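Setting Contact and Clearance Checks for Simulated Pick Tasks

This page describes how to set up and review a pick from an open container in simulation before the task is released to the Stindik task library. It applies to single-arm cells with a parallel gripper. It does not replace the risk assessment for the physical cell.

Before you start

You need a task file with the arm, the gripper and all loose objects loaded, and write access to the task's rules file. Use the Gandine profile for kitchen and tabletop work. If the task was built on the older Unon profile, convert it first. Unon stores clearances per link and Gandine stores them per object, so the values do not carry over and must be entered again.

Check that every object has a collision mesh separate from its visual mesh. A container with a single convex collision mesh is solid as far as the solver is concerned, and the gripper will stop at the rim. Split the container into a base and wall segments.

Step 1. Name the target and the non-targets

Give each loose object a unique ID, including objects that share a mesh. Tasks with two identical utensils are the most common source of rejected submissions. The success check must refer to the ID of the target and must not accept any object of the same class.

Mark every other loose object as a non-target. Non-targets may be seen by the planner but may not be touched by the arm, the gripper or the held object.

Step 2. Set the approach

Define a pre-grasp pose directly above the opening. The default height is 200 mm, measured from the rim to the fingertips. From this pose the gripper travels straight down along the tool axis. Do not allow the planner to blend the descent with the transfer move. Blended paths save time but bring the fingers in at an angle, and the first contact is then often with the rim.

Open the fingers fully before the descent starts. Opening inside the container is a rule violation even when no contact is reported.

Step 3. Set the contact rules

Only the finger pads may touch the target. The gripper body, the flange and the wrist may not touch anything at any point in the task.

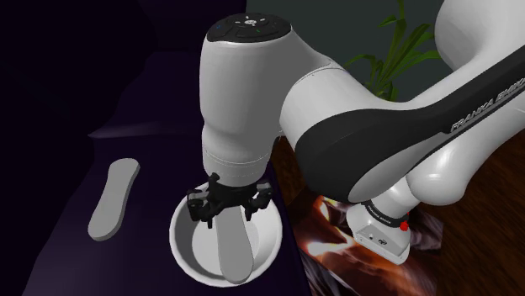 Gripper lowered into the bowl at the utensil. The second utensil, on the tabletop, is a non-target.

Contact between the target and the container is allowed, as the target normally rests against the inner wall. Contact between the fingers and the container is logged as a warning during the descent and as a failure once the fingers begin to close. Pushing the container across the table is a failure in all phases.

Pay attention to long, flat targets lying diagonally. When gripped near the upper end they tend to rotate about the grip, and the free end sweeps through the container. Include the full length of the held object in the collision check for the lift.

Step 4. Set the lift and hold

Lift along the same axis used for the descent. The lift ends when the lowest point of the target, and not the fingertips, is clear of the rim. Hold for 2 seconds. If the target slips or rotates during the hold, the run does not count as a success.

Step 5. Run the batch

Run 600 trials with the object poses randomized within the limits in the profile. Keep lighting and surface textures as supplied unless the task uses camera input, in which case randomize these as well. Save the seed for every trial. Batches without seeds cannot be replayed and will be returned.

Step 6. Review the log

Open the batch in Sung and sort by first contact. Review all failures and all warnings. For each one, record the phase, the two bodies involved and the cause. Do not widen a clearance or relax a contact rule to clear a warning. Change the approach pose or the grasp point and run the batch again with the same seeds.

A setting that was changed after the last batch makes that batch invalid, including changes to friction and to gripper force. Attach the rules file, the seed list and the review notes to the release request.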